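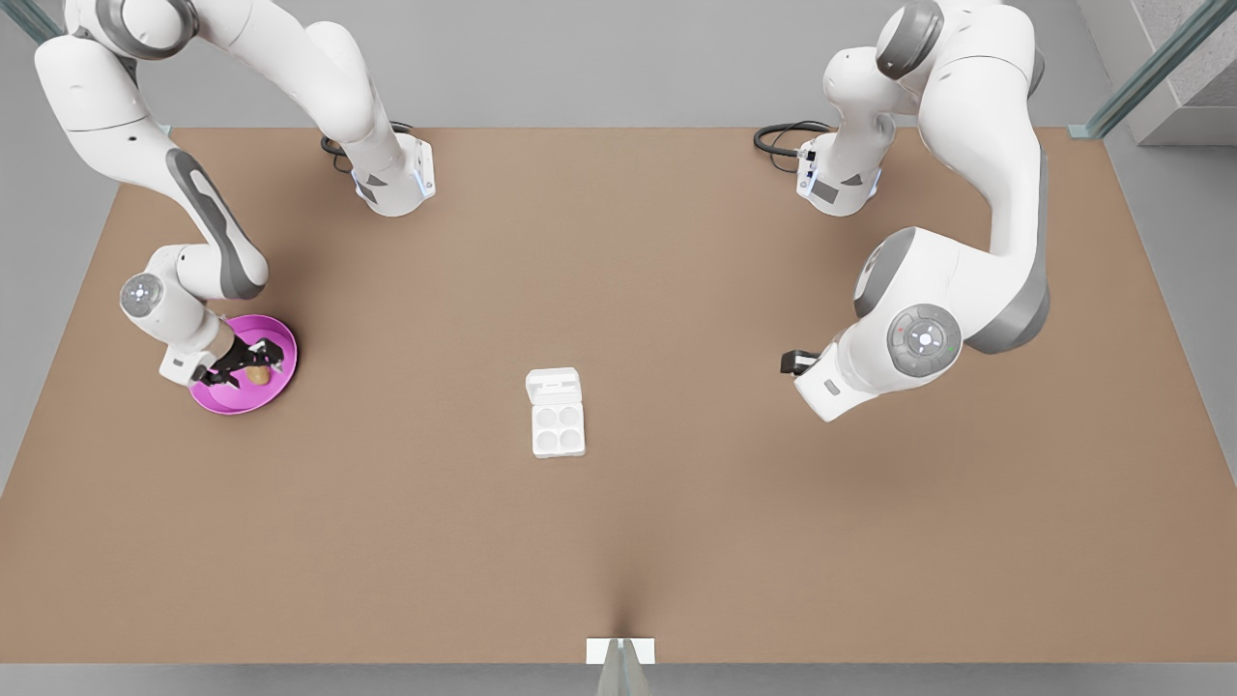
Fig. 1. Simulated two-arm tabletop: one gripper at the plate, the other empty, an open egg carton between them.

Search course pages Enter keywords Go

Sarstead Robotics and Learning
Handout 3: Gathering demonstrations, and how much to believe about them
Revised 2020-12-27

Read this before the lab session. It assumes you have read the handout on imitation learning and can say what a state, an action and a trajectory are.

1. What the literature promises

The usual story runs like this. A person drives the robot through a task many times. Each run is recorded. A network is trained to predict the person's action from what the cameras and joint sensors reported. With enough runs, the network does the task. Papers then give one number, the success rate, and one other number, the size of the data set, and the reader is left to assume that the second produced the first.

I have doubts about nearly every step of that, and the course is built so that you'll run into the same doubts yourself. Demonstrations do work, sometimes very well. My complaint is with how little most authors can tell you about what they collected.

2. The task in Fig. 1

The Rokwood benchmark, which we use all term, is rendered. The arms, the table and the floor are all geometry in a simulator. The pieces that matter are a magenta plate, a small brownish rounded object on it, and an egg carton with four cups in a two-by-two grid. The object is about the size of a small potato or a bread roll. In our task files it is simply called "item", and you should call it that in your reports too, since a policy trained here has no idea about potatoes.

Look at the right arm's fingers, on the left side of the figure. They are placed around the item on the plate. Is the arm picking up or putting down? You can't tell. The joint angles would be close to the same either way, and so would the pixels. A person watching the whole episode knows the answer from memory. A policy that sees only the current image does not have that memory, and at this moment it will be trained on two opposite labels (close, open) for what is nearly the same input, if both kinds of episode are in the set.

Adding episodes does nothing for this. You get more copies of both labels. What may help is a short history of past observations, a goal input, or keeping the two directions of the task in separate sets. Write down which one you chose.

The left arm is empty and out over open table. Ask what its recorded actions mean during a stretch like that. Some drivers park the idle arm. Others let it drift, or hold it ready to come in over the carton. All of this goes into the training set with the same weight as the grasp.

3. Counting

The Layug set, which you'll download in week 3, is advertised as having 4,000 episodes. Before anyone quotes that number in a report, here is what we found when we went through it last March.

1,000 of the episodes are replays of other episodes with the item's starting position shifted and the arm path adjusted to match. This is a reasonable way to stretch a data set and the release notes do mention it, in the appendix. They are still derived data. If the original driver came at the plate too low, every shifted copy comes at the plate too low.

31 episodes are marked as successes although the item ends up off the carton. The check that awards success tests height and horizontal distance, and the distance limit was set loosely. That is a tiny share of the set and I doubt it hurts training much. I bring it up because the same check is used to score the trained policies. A policy could get credit for the same mistake, and the published rates don't say how often that happened.

So: how many demonstrations does Layug have? Three answers can be defended. Your report has to say which one it uses.

4. Where the variety comes from

Fig. 1 has even light, soft shadows, a mostly bare brown tabletop and very little clutter. It is a kind scene. The plate is a bright magenta that contrasts strongly with the brown, and you should be suspicious of any result that leans on that. A network can learn "go to the pink patch" and score well without having learned a thing about the item. We have a test for this in the lab (swap the plate color, keep everything else fixed). Run it before you start celebrating.

People often answer that randomization fixes this. It fixes whatever you randomized. Change the colors and you get some protection against color. The height of the table, the friction of the fingers and the stiffness of the carton lid stay exactly as they were unless someone thought to change them. The list of things that were varied is a list of what the authors thought of, and it should be printed in full. It seldom is.

Variety in driving is harder to get. If one careful person records everything, the set is smooth and narrow, and the policy has never seen what to do after a bad approach. If many people record, you get recoveries and hesitations along with several habits that conflict. I know of no general rule for the right mix and I don't trust anyone who offers one.

5. Driving the arms

You will record with the Fastby console. It reads two hand controllers and maps them to the two grippers. Some practical points:

Practice until your runs stop getting shorter, then start saving. The early ones are a record of you learning the console.

Set your reset ranges in the config file before the session and leave them alone. Changing them halfway gives you two data sets under one name.

Keep failures. Save them in the folder called failed, with a line on what went wrong. "Slipped" is fine. "Bad" is no use to the next group.

Mind the delay between your hand and the gripper. People compensate for it without noticing, and the recorded action then leads the image by a few steps. The console has a setting that shifts the action stream back. Log the value.

Do not trim pauses by hand. If you want pauses out, write a rule, run it on everything, and put the rule in the report.

Decide in advance what the idle arm does, as a group, and stick to it.

6. Left and right

The arms in the figure are seen from the front. The robot's right arm is on your left. In the log files, "right" always means the robot's right. Last year two groups trained with the streams swapped and still got policies that partly worked, which ought to worry you more than if they had failed outright. Check with a single episode in which only one arm moves.

7. What a sim episode doesn't contain

Contact is the weak spot. In Rokwood the item is a rigid body with one friction value. Real food dents, rolls oddly and leaves residue on the fingers. A real carton shifts when it is bumped and its lid falls shut. None of this can be recovered from the data afterward, whatever network you use.

Sensor timing is the next one. The simulator hands over the image and the joint readings at the same tick. Hardware does not.

I would still start in simulation. It is cheap, it resets itself, and nothing gets broken. Just don't write "the robot learned to pack food" when a rendered arm moved a rigid body between two rendered containers.

8. To hand in

A data sheet of one page: who drove, how much practice they had, reset ranges, delay setting, idle arm rule, number of episodes saved, number failed, number derived from others.

One frame from your own set where the correct action is ambiguous, with a short paragraph on what extra input would settle it.

The plate color test, with results for both colors.

A learning curve made by training on growing parts of your set. Use at least three random seeds per point. If the curve is flat, say so and hand it in flat. Flat curves get full marks if the data sheet is good.

Reading for next time: the Layug release notes, including the appendix. Bring your own count.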